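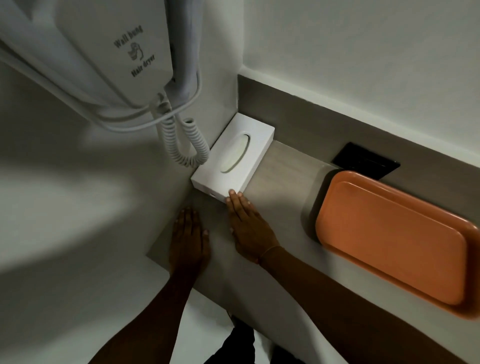

The hardest bug I worked on this year was a tissue box. The planner at Hjaltested, where I write the software that decides what a robot does next, had been told to tidy a bathroom counter, and it had opinions. It wanted the box in the corner, flush with both walls. It computed a path there, checked it against every surface it knew, found the clearance to be zero, and refused to move. Zero clearance is a collision. A tidy box against a wall is, to a motion planner, a very slow car crash.

A person doing the same job does something our software regards as vandalism. She puts her fingertips on the box and shoves until it stops. The wall does the measuring. No one has ever stood at a sink computing the pose of a tissue box, and yet the box arrives, square and snug, while she thinks about lunch.

I bring this up because our industry has spent a long time treating contact as failure. Look at the tooling. Cindard, the planning library we used until May, draws contact in bright red. Its log calls it a "violation," as if the gripper had been caught parking in front of a hydrant. You can set the safety margin to anything you like, and people set it to 2 millimeters and feel daring. Then they wonder why the robot leaves everything on the counter standing slightly apart, like guests at a party who came with different friends.

The usual answer is better perception. If we only knew exactly where the wall was, we could stop exactly at it. I have sat through this argument many times, most recently from Halldóra Egilsson, who runs our perception group and is right about most things. Her team's model is very good. It is also looking at white plastic on a pale wall in poor light, with a coiled cord hanging wherever it pleases, and being asked for a number we could get for free by bumping into something.

So we wrote a controller called Gidus, which is 200 lines long and has one idea: push gently, and stop when the force goes up. The settings file for the old approach ran to 2,685 lines. I would like to report that Gidus won every trial. It once pushed a box into a cord with great confidence and declared the cord to be a wall. We fixed that by having it ask Halldóra's model whether a wall was likely in that direction, and she has been gracious about it, in the sense that she mentions it only in meetings.

My complaint is really about defaults. A new engineer opens the tools, sees contact in red, and learns in the first week that touching things is what happens when the code is wrong. It takes a good while to unlearn. I'd settle for a different color. Eltent, the simulator we have moved to, uses a mild yellow, and I have already seen two people in my group let a gripper lean on a shelf without apologizing for it.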